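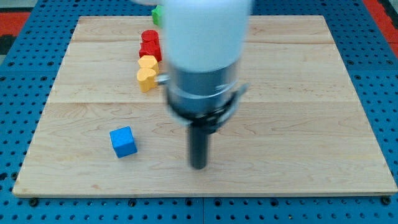
2 min read

Mon 12 January. Bench log, Kostach trial kit

Week two with the Kostach tabletop kit, which Daltuvia would very much like us to buy and which Forsyth would very much like back if we don't. Tape on the crate says FRAGILE in three languages. One corner is crushed in all of them.

What's on offer: a single-finger pushing tool, a set of colored blocks, a wood work surface and a license for the pushing software, named Clernano, presumably after somebody's boat. Arm not included. Bolting the board down to the blue pegboard went fine once I stopped following the manual, which shows a different board.

Today's job is lining things up. You type a sentence, the arm pushes the pieces until the table agrees with the sentence, or until you lose interest. I asked for a line running front to back, with the blue cube left for later. Green at the far end, then the two reds, then the yellow hearts, with the cube sitting off by itself on the left. The row is straight by the standards of a parking lot. I've accepted worse from people with degrees.

Score for the morning: 43 tries, 17 I would show a customer, 9 I would show a customer from a distance. The rest are in the spreadsheet under "learning."

Things to raise with Daltuvia:

The hearts. A round finger pushing on the point of a heart turns the heart and moves it hardly at all. Pushing on the lobes works. The software doesn't know this and I had to find out by swearing.

Clearance at the wrist. There's a small silver prong sticking out of the collar on the left side, and when the finger works close to the row it passes very near the yellow pieces. I'd like either a shorter prong or a planner that has heard of it.

Speed. The default is too fast for anything with company next to it. I have it at half and it still moves like it's late for lunch.

The quote. Support is priced per seat. We have one arm and it doesn't sit.

Esko Ahonen came by, typed "put the blue one somewhere nice," and got an error code that isn't in the manual. He considers this the best feature so far. I've written to support for the meaning.

In fairness, setup was painless after the board business, and calibration has held since Friday without my touching it. The October demo unit couldn't manage that through a coffee break.

Still to do: cube to the near end of the row, same start position, 9 repeats at half speed. Then swap the finger for the spare and see if the offsets carry over. Whoever has the 2 mm hex key, it lives in the top drawer.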